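From: Ilgın Akyol
To: preswood-site list
Subject: Re: [preswood-site] Images in step-by-step pages, load time

On Tuesday, Blair Tennant wrote:

> I converted the remaining how-to pages over the weekend. Each step
> now has its own picture next to the instruction, the way Sinan
> asked for. The pages look right on my laptop but the long ones
> take a while to settle, and the text jumps while you are reading.
> Is that the theme, or is it something I did? Also, do we want
> short looping clips on the account pages or keep to stills?
>
> Blair

Blair,

Part theme, part upload settings. I went through the media library last night. There are 2,876 files in it. 2,678 are attached to a page. The rest are orphans from the Fastel import and can go once Şengül has checked that none of the newsletters link to them directly. Please don't delete anything before then, as the newsletter archive uses full file addresses and will break without warning.

The jumping text is the theme. Gritovley leaves the width and height off any picture placed inside a list, so the browser reserves no space and moves the text down when the file arrives. I reported this in July and the ticket is still open. In the meantime there is a workaround on the staging site, and the notes below assume it is switched on.

I also tested the upload path with one of the how-to pages, because it has the longest list of steps and the largest originals. Draft as it stands now:

1. Saving a picture for a step

Export as JPEG at quality 90 or lower. The server compresses again on upload, so going higher only makes the upload slower. Crop first, then resize. If you resize first and crop later in the editor, the editor keeps both versions and serves the wrong one on phones.

2. Placing it

Put the cursor at the end of the step text, press Shift+Enter, then insert. Pressing Enter by itself starts a new list item and the numbering goes off by one from there down. Set alignment to None. Leave the caption box blank unless the picture needs a credit.

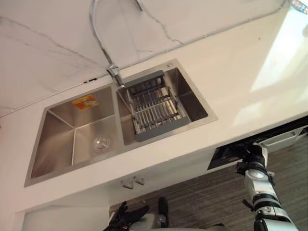 3. Checking the numbering

Preview the page, then view it again in a private window. The preview uses its own copy of the style sheet and will show correct numbers even when the live page restarts at 1. If the live page restarts, open the code view and look for a list that closes before the picture and opens again after it. Remove the close and the open, save, and reload.

4. Clearing the cache

Use the page-level button, not the site-level one. The site-level button also clears the search index, and the index takes most of an hour to rebuild. Ilgın Eren has permission to run it if it is needed. (Two of us with the same first name keep getting each other's tickets, so please use the full name in the assignee field.)

On clips versus stills: my preference is stills, with clips allowed where a step involves dragging or a menu that closes when you move off it. The account pages have two steps like that. Everything else is a click and a result, and a still does the job. If we do use clips, I'd ask for the following:

- MP4 with no sound track. The same material as a GIF came out several times larger in my tests.
- Loop on, autoplay off. Sinan wants autoplay on. I think a page with four things moving at once is hard to read, and people who set their system to reduce motion will get a still frame anyway.
- First frame shows the starting state of the screen. The Aydoğan player uses the first frame as the poster and can't be told otherwise.

Still open:

Lazy loading. It is on for the whole site, including the first picture on the page, which slows that one down. I can turn it off per template but not per picture. Does anyone object to a separate template for how-to pages? It would mean one more thing to update when the theme changes.

Print style sheet. Pictures inside lists are dropped when printing. I don't know if anyone prints these. Şengül, do the branch staff?

File names. Blair's are fine. Older ones have spaces in them, which works until someone pastes the address into an email.

I'll move the workaround to the live site after 6 pm tomorrow unless somebody asks me to wait.

Ilgın Akyol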